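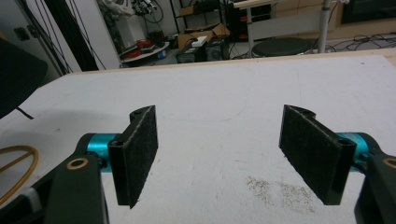
Felt-faced gripper fingers over a white work table.

6 min read

Pad care rules (hand-held grippers)

Pad care rules are the written house rules a robotics shop keeps for the soft facing on its gripper fingers: what the facing is made of, how it gets checked, when it gets changed and who writes that down. I've been keeping this entry going for a while, and I work with these tools most days, so expect some opinions along with the facts. The version I know best is the Innes sheet, which we use at Rokport and which the Clusunholm shop picked up later with a few edits of its own.

Background

A hand-held gripper is moved through a task by a person, and the recording is later used to teach a robot arm the same task. So the fingers on the hand tool and the fingers on the arm have to behave alike. If one pair is faced with fresh felt and the other with felt that's gone smooth, the same cup slides in one and sticks in the other, and you can lose a whole afternoon looking for a software bug (I've lost two!).

The early Innes sheet was a single paragraph taped inside a drawer. It said to keep the pads clean and left it there. People read "clean" in all sorts of ways, and one person's way was a damp sponge, which left the felt stiff as a cracker. The longer sheet grew out of that.

What the rules cover

Facing material. Both fingers get the same felt, cut from the same sheet, on the same day. You don't replace one side and leave the other – even if the other still looks great. I fought this one for months because it seemed wasteful, and then I watched a block twist in the grip every single time it was lifted, and I came around.

Edges. Felt frays along its borders, and a little of that is fine. The sheet lets you trim loose fibers with small scissors but doesn't let you pull them. A border that has lifted off the backing is a fail, and the pad comes off the tool.

Specks and lint. Light specks on dark felt show up quickly, and they're mostly a nuisance. The rule is a dry brush, along the nap, before each block of recordings. No tape! Tape takes the fuzz off with the lint.

Joints and brackets. Each pad should sit firmly in its bracket, and the two fingers should face each other squarely when they close. You check by closing them on a strip of paper and tugging. If it slides out at one end, something is crooked.

Replacement. At Rokport we change felt after 433 recorded grasps or 36 working days, whichever comes first. Clusunholm uses 342 grasps, as they handle rougher parts than we do. Neither number is sacred. They came out of people arguing over a bin of old pads, and I'd happily see both of them tested properly.

The table

The sheet has a short section on the work surface, and it's the part folks skip. Grit is the big worry. Any dust or granular residue on the tabletop gets cleared before the tool goes down on it, as felt will pick up grit and then carry it onto whatever it touches next. Pencil marks and scuffs can stay unless the task needs a plain background. Coiled cables are supposed to be moved out of the reach area, and loose ones hanging down onto the table count too.

Record keeping

Every pad change goes in Kudedex, our log, with the tool number, the felt batch and the grasp count at the time. There are only 4 fields to fill in and people still leave the batch blank. Clusunholm adds a close-up photo of each old pad, and I've been pushing for us to copy them starting in August.

Disagreements

Not everyone likes felt in the first place. Rubber facings wipe clean and last longer, and the folks who prefer them have a fair point. My own view is that felt is kinder to painted parts and lets an object settle a bit in the grip, but it does ask for more upkeep. The current sheet allows either one, so long as you never mix them within a single set of recordings.

See also: gripper calibration; work surface prep; Kudedex log fields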